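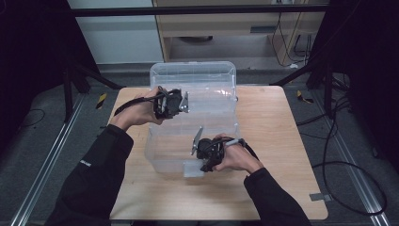
Flollix helps households and small offices put their medicine supplies in order. Most of our work ends up in a clear plastic box with a hinged lid, kept on a shelf people can reach. We opened in August with 3 clients and now look after 56. 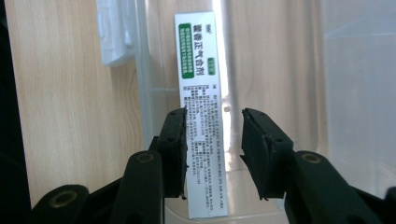

Tall cartons go upright, at the box.

Every carton is checked for its date and listed before it is stored — up to 20 in one visit.
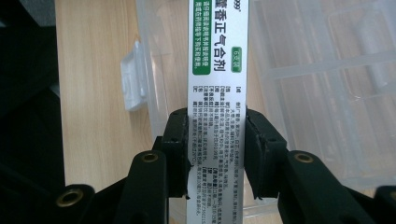 A white carton with its green badge.

Old stock is set aside for the pharmacy. Tables are left clear for the next job.

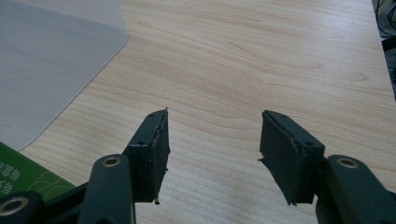
Polyxeni Vlachopoulos wrote to us that she can find the cough syrup at night now, and asked whether we do first aid kits too. We do.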